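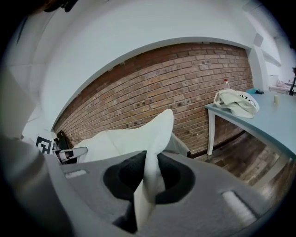
One of our very first customers wrote back that the kit was fine, but what on earth were they meant to do with it on a Tuesday-sort-of-afternoon when the cloth wouldn't behave? Fair point! We've kept that email, and most of what we sell now grew out of it.

Hello, then. We're Carberg, and we make the Brelovel, a gripper you hold in your own hand to show a robot how a job is done. You pick things up with it, fold them, shift them about, and the recording goes off to train an arm later on. I started the firm and I still pack a fair share of the boxes (badly, I'm told — too much tape).

## What we do

Cloth is our thing. Plenty of people will sell you a gripper that's happy with blocks and cups, but a bit of white fabric bunched up on itself is a different animal. It twists, it hides its own corners, and it never lands the same way twice. So that's what we practise on, in a brick-walled room with a plank floor, and that's what we can help you with.

You can come to us for three things:

- **The Brelovel kit.** One hand-held gripper, a charger, spare finger pads, a set of printed markers and a carry case. It's £668, or £573 if you're a school or college.
- **The Remberg pack.** Two grippers, plus our own folding and gathering recordings to get you going. That one's £2942 and includes a day with us, at your place or ours.
- **Recording by the day.** You send us your fabric and a note of what you want done with it. We do the handling and send back tidy files.

## How we got here

The first gripper was called the Bianchini, and it was dreadful. Heavy, noisy, and the trigger pinched your finger if you were in a hurry. We made 13 of them and I'd happily have most of them back! The one we sell today is lighter, the pads pop out for cleaning, and you can use it left-handed, which was the thing people asked for more than anything else.

We're still a small outfit. If you ring up, you'll get someone who has spent hours gathering up tea towels and pillowcases with the same tool you're asking about, and they'll tell you if it's wrong for your job. It won't lift a wet duvet, for instance. Please don't try.

## Visiting and trying one

You're welcome to have a go before you buy. Bring your own cloth if you can, as it tells us far more than ours will. We close for a fortnight in July, and loan kits go out for ten days at a time — you pay the postage back and that's it.

Repairs are done by us, on the same bench where the kits are put together. Pop a note in the box saying what went wrong and when, and include the charger, please. People always forget the charger.

Page last updated 2026-10-16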